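Filed under: Guides > Getting Started > Sorting Kits

8 min read

Search this site

Setting Up Your First Sorting Job with the Rovdale Kit

So the arm is bolted down, the software is installed, and you've waved the gripper around a little just for the fun of it (we all do!). Now it's time to give it a real job. In this guide we'll go through a mixed-basket sort using the Trilico starter routine, the one I'd suggest to anybody opening the kit for the first time.

Before you start, set aside 40 minutes. You may finish sooner, but it's much nicer not to be hurrying through calibration with one eye on the clock.

Step 1. Lay out the table

Spread a plain, dark cloth over the table and smooth it as well as you can. Put the basket on the side you'd like the arm to pick from and the three drop boxes on the other. I like to stagger the boxes so the gripper can come straight down over each one without bumping its neighbor. Give each box its own color on top, and then enter the same colors in the Banis panel under Destinations.

Step 2. Fill the basket

Be generous here, and mix it up. Balls, soft toys, a towel or two, empty cans, a plastic bottle. Tuck a few things under the cloth pieces too. A tidy basket makes for a pretty demo, but you'll learn a lot more about your settings from a messy one.

Step 3. Teach the pick height

Jog the arm over the basket and bring it down slowly until the fingertips are just above the tallest item, then press Save Height. Do this at 4 spots, one near each corner. When you've saved the last one, raise the arm well clear of the rim before you send it anywhere else, or you'll be chasing the basket across the table like I did.

Step 4. Teach the drop points

Move over to the boxes and center the gripper above each one in turn, leaving enough room underneath for whatever it's carrying. Soft toys dangle more than you'd think, so add a bit of extra height for those.

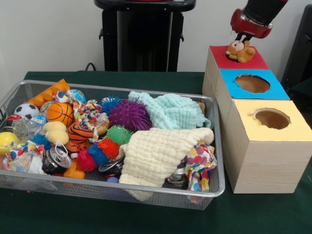
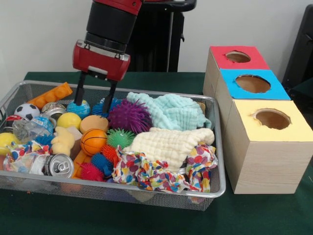
First picture: a small plush held over the red-topped box. Second picture: the gripper fingers down at the basket.

Step 5. Run it slowly

Set the speed to 27 percent and press Start. Keep a hand near the stop button and let it work through several items before you touch any settings. If it keeps missing round things, lower the pick height a hair. If it comes up with a whole towel when you wanted the ball beside it, narrow the finger opening and try again.

If the arm stops and the panel shows code 446, it has lost its drop point. Go back to Step 4, teach that box again, and press Resume.

Once you're happy, save the routine under a new name so the original stays put for next time. The Tehrani add-on for weighing items uses this same layout, so leave your boxes where they are if you plan to try that one next.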